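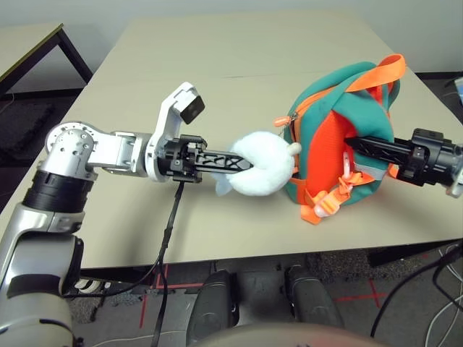
A soft white plush, mid-squeeze.

Hello again from my very messy sewing corner! I spent most of January trying to finish the bag charms I promised for the Dralo swap, and I have learned a lot about stuffing. Mainly that I was using way too little of it. A small round body needs more than you think, packed in tiny pinches with the blunt end of a chopstick (the sharp end went straight through my first one, whoops).

I also tried the Dultier thread a few of you wrote in about. I like it! It slides through fleece nicely and didn't snap once, even when I yanked. The spool is 200 yards and I still have plenty left after 12 charms, which makes me feel better about the price. My closing seams are still a bit lumpy, but a good fluff with an old toothbrush hides almost everything.

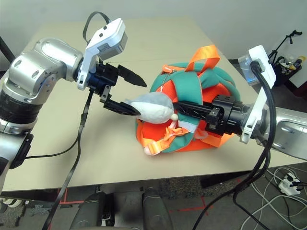
SWAP NEWS

Sign-ups for the spring swap close March 24, 2021, so please get your form in before then. We have nearly 889 charms pledged between the Skostberg and Cuevas groups, and I am so excited I could burst. Please keep yours under 9 inches, loop included, and tuck a care note in the envelope. If you can't decide on a color, go bright, they always get picked first! Next month I'll share my pattern for a floppy-eared rabbit, if I can get the ears to flop the same way.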